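Gokisance Tabletop Set: Conference Room Items

Version 2, January 10, 2019
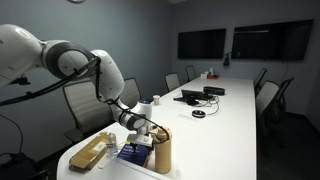 The Gokisance set covers the ordinary things left on meeting room tables and how they are put away at the end of a booking. Each record names an item, gives its usual place, and states whether it stays in the room, goes to the supply shelf, or goes to lost property. Item classes are deliberately broad. A tall tan insulated bottle with a loop on its lid and a small clear one with a white cap both fall under "bottle," and the size field separates them. A dark blue book lying flat is "book" whether or not its cover can be read. Open cardboard boxes are recorded as "box, open," with no entry for contents unless someone has checked them.

Contents

items.csv — one row per item
rooms.csv — one row per room, with table shape and wall color
rules.txt — the put-away rules in plain text
changes.txt — edits from the previous version

Fields in items.csv

item_id: text, unique within the file
room: Statham, Prerkurix, or Nyarko
class: box, bottle, book, cup, screen, small, other
size: small, medium, tall
position: near, middle, far, measured from the door end of the table
action: stay, shelf, lost, trash
note: free text, may be empty

The class "small" is for objects that cannot be named with confidence. Do not guess. An item in this class can be given a proper class later, and the old value is then kept in the note field.

Put-away rules

Laptops and room control tablets share the class "screen" but not the same action. Control tablets stay on the table. Laptops go to lost property after the room has been free for 5 minutes.

Paper cups are marked "trash" in every case, including cups that look unused. Personal water bottles are marked "lost." Spray and sanitizer bottles belong to the room and are marked "stay" — the exception is an empty one, which goes to the shelf for refill.

Books are marked "lost" unless they carry a shelf label. Boxes are marked "shelf" when folded flat and "stay" when open, pending a check.

Known issues

Position is coarse. On the long table in Statham, "middle" covers more surface than the other two values combined. Splitting it was considered in September and put off, as older rows could not be converted without going back to the room.

The size field was filled in by eye. Rows for Nyarko use "medium" more often than the other rooms, and some of these should probably be "small."

Items stacked on top of one another get separate rows with the same position. There is no field for which one is on top.

Chairs, wall fittings, and anything on the floor are out of scope. A bag on a chair has no row even if it clearly belongs with items on the table.

Changes in this version

Merged "flask" into "bottle."
Added "screen" to replace "laptop" and "panel."
Removed 5 duplicate rows from Prerkurix.
Corrected the spelling of "sanitizer" in the note field.

Corrections should give the item_id, the field, the current value, and the proposed value, one correction per line.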